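From: Vasco Brandão
To: prokuria-floor
Date: 15/04/2018
Subject: Re: Sorting and the new shift plan

> Does the gripper work replace hand sorting at Brornivcombe or not? Iva told us 14 of us move over, Shokri's sheet says 5. And who picks up the mixed bins?

Shokri's sheet is the right one. Five people move from hand sorting to running grippers, same pay grade. The other nine stay on the benches until the next review, and mixed bins stay with them.

What changes for the five is the pace. You pick one item, hold it, set it down, start over. It's slower than sorting by hand and harder on the wrists, so we swap every hour - please stick to that. Soft items like the rubber octopus take more patience than the jar of swabs or the capsule. 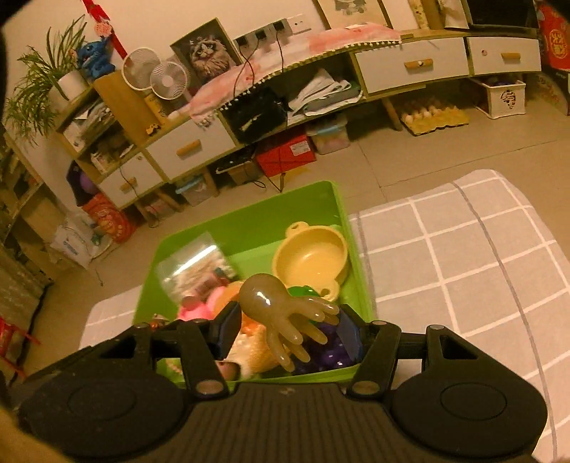
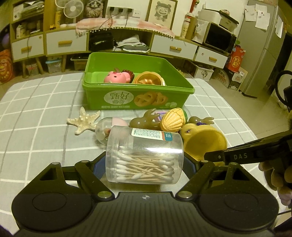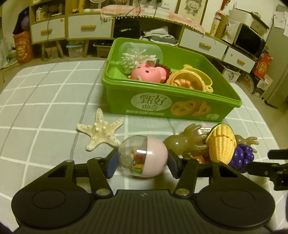
Last changed: April, by V.B.

All three have the green box we use for mixed items. Send me your wrist complaints directly, Iva is out until the new plan starts.

Vasco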